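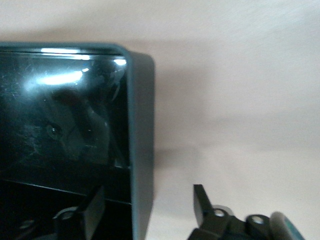
Glossy black front, dark teal rim and side.

Monday, February. Workshop notebook, bench by the window

Starting a new page for the sourdough drying trials, as the old one has flour paste on it and two sheets have stuck together for good.

Quick recap for Liv, who was away for the first half of this. We want a dried starter that ships in a paper envelope and comes back to life in somebody's kitchen in two days or so, without them needing a scale that reads to the tenth of a gram. Corinne's Predgate culture is the one we all like best. It smells of green apples when it's young and rises like mad on rye. The Koubek culture is older, slower, more sour, and survives almost anything. I want both to work, but if only one goes in the envelopes this spring it'll be Predgate, because I've fallen for it completely.

8:10 a.m.
Fed both jars last night at the usual one part starter, two parts flour, two parts water. Predgate had doubled and was just starting to dome. Koubek was at maybe one and a half times and still climbing. Left Koubek another hour and a half. Mortimer thinks we should spread at the peak and no later. I've been spreading a little before the peak and getting good results, so we're going to do both and stop arguing over it.

Spread Predgate on parchment at 9:00 with the long offset spatula. Thin! Thinner than feels right. You want to see the grain of the parchment through it. My first tray last week was too thick in the middle and dried like a poker chip, crisp outside and leathery inside, and the leathery part went musty in the jar by Friday. Put 50 grams on each sheet this time and it covered nicely with a bit of margin at the corners.

Tray notes:

P1 – Predgate, before peak, white flour, 50 g
P2 – Predgate, at peak, white flour, 50 g
P3 – Predgate, at peak, half rye, 50 g
K1 – Koubek, at peak, white flour, 50 g
K2 – Koubek, at peak, half rye, 50 g

All five on the open rack, no heat, small fan on low pointed at the wall so the air comes back across the trays gently. No direct blowing. Ezekiel tried direct blowing before Christmas and we were finding flakes behind the radiator for a week.

11:40 a.m.
Edges already lifting on P1. The rye ones look wetter, as expected. Rye holds on to its water. Room is cool today and fairly dry and I'm hopeful we can crack the white trays by tomorrow lunchtime.

While waiting I went back through the revival jars from the January batch. Wonderful stuff in there. I'd written off jar 6 completely (gray liquid on top, no bubbles after the first day, smell of nail varnish) and stuck it at the back. Fed it on Saturday out of pity and this morning it had pushed the cloth up. Smell has gone from solvent to yogurt. So my cutoff of "no bubbles by 36 hours, throw it out" is too harsh and I'm changing it. New rule: feed twice more before judging. Please, everybody, don't clean out the revival shelf without asking me.

Jar 6, in case anyone wants to repeat it:
Day 1: 5 g flakes, 25 g lukewarm water, soaked until soft (took nearly two hours, these were big flakes). Stirred in 25 g white flour.
Day 2: a few bubbles in the morning, gone by evening.
Day 3: nothing. Gray liquid. Poured off the liquid, fed 25 and 25.
Day 4: nothing that I wrote down.
Day 5: fed 25 and 25, one spoon of rye in with the white.
Day 7: up over the rubber band.

The spoon of rye might be the whole story. Or it might have been going to wake up anyway. I want to run it properly with a pair of jars from the same flakes, one with rye and one without. Adding to the list.

Flake size. This is the thing I'm most excited about today. Tamsin ran some of the January Predgate through the hand grinder, coarse setting, and soaked it next to the whole flakes. The ground stuff was soft in 20 minutes. Whole flakes were still floating about with hard centers long after that. For a home baker that is a huge difference. They'll stir it, see lumps, think it's gone wrong and write to us. With the coarse grind it just turns to paste.

What worries me is the heat from grinding. Tamsin stopped every few turns and felt the burr housing, and she says it never got past skin-warm, so by hand I think we're fine. I wouldn't put it through the electric one. Possibly also more surface means it goes stale faster in the envelope. We don't know yet. Need to put away some of each and leave them alone for a good long time, which I am very bad at.

1:15 p.m.
Lunch was the test loaf from Friday's Zostonine flour. Zostonine is the high-extraction one in the plain sacks. Crumb tighter than I'd like, but the flavor was superb, nutty and almost sweet, with a crust that stayed crisp through the whole weekend in a paper bag. Mortimer had four slices and then claimed he was only evaluating it. I'd love to use it for the feeding flour as well as the bread, only it sours the Koubek very fast. Fed on Zostonine, Koubek was at its peak and falling again before I'd finished the washing up. Fine for a bakery with somebody on hand all day. Hopeless for a person with a job.

Baking notes on that loaf so I don't lose them:
450 g Zostonine, 340 g water, 90 g Predgate (lively), 9 g salt. Mixed without salt, rested 40 minutes, salt in with wet hands. Three folds. The dough was slack until the second fold and then suddenly had some life to it. Overnight in the cold. Baked in the lidded pot, lid off for the last third. Next time hold back 20 g of the water and add it with the salt, I think I'd get a taller loaf.

3:30 p.m.
P1 cracking at all four corners. Lifted one edge with a fingernail and it came away clean, with a lovely snap. P2 is an hour or two behind. P3, K1 and K2 still tacky in the middle.

Turned the trays end for end. The side nearest the window is drying slower, which surprised me. Cold glass, I suppose. If we ever do this at any scale we should get the rack away from the outside wall.

Liv asked on the phone how much we'd need. Jedance want to put one envelope in each of their spring flour boxes, and their list is at 2,945 boxes. At 5 grams an envelope that's a little under 15 kilos of dried flakes, and we lose close to half the weight in drying, so call it 30 kilos of wet starter spread paper-thin. On my current trays, at 50 g each, that is 600 trays. I laughed out loud when I worked it out. Five trays are on the rack right now and I felt rather proud of them this morning!

But it's not hopeless. Ways to bring it down:

Cut the envelope to 2 g. Jar 11 in the January set was started from 2 g and came up a day later than the others, perfectly healthy. With a coarse grind it may not be late at all. That takes us to about 240 trays, which is a few weeks of steady work.

Bigger sheets. The present ones are only half the width of the rack.

Feed stiffer. Less water going in, less to dry off. Would be a pain to spread. Corinne suggests rubbing the ripe starter into dry flour until it goes to crumbs and drying the crumbs, no spreading at all. She says her aunt kept hers that way in a cloth bag. I think this is a brilliant idea and want to try it tomorrow with both cultures. The crumbs would carry a lot more plain flour per gram, so the 2 g envelope probably won't hold up, but if the drying is that much easier we could afford to send more.

5:50 p.m.
P1 off the parchment and broken up by hand. 28 g, so it's lost just under half. Dry all the way through as far as I can tell. Into a clean jar with the lid loose overnight, then I'll check the glass for fogging in the morning before I tighten it. Taste: tart, floury, faint apple still there at the back. I didn't expect the apple to survive drying and it made my afternoon.

P2 I'm leaving overnight. It would probably do, but "probably do" is how we got the musty jar.

Fed the mother jars for tomorrow. Kept Predgate at one, two, two. Gave Koubek a bigger feed (one, three, three) so that it doesn't peak at five in the morning again with no one here. Backup of each in the fridge, labeled, second shelf. The jar without a label next to them is Ezekiel's mustard.

To do:

– Crumb method, Predgate and Koubek, 30 g ripe starter each into 90 g white flour. Corinne to show me the rubbing.
– Paired revival from January flakes, with and without the spoon of rye.
– Coarse grind at 2 g, three jars, start all at the same hour.
– Put away ground and whole flakes in paper envelopes, half in the cupboard and half in the warm spot over the boiler. Write the opening month on the front in big letters so I can't cheat.
– Ask Jedance if their boxes travel in an unheated van, and how long the packed boxes sit before they go out.
– More parchment. We're down to the end of the roll.
– Mortimer: can you weigh an empty envelope for me? I want to know if 5 g tips us into the next postage band.

9:05 p.m.
Came back for my scarf and looked in. P2 has curled right up off the paper by itself, in one sheet, like a huge potato chip. K1 is starting to go at the corners too. Koubek jar is hardly moving, so the bigger feed is doing what I wanted. Fan left on low.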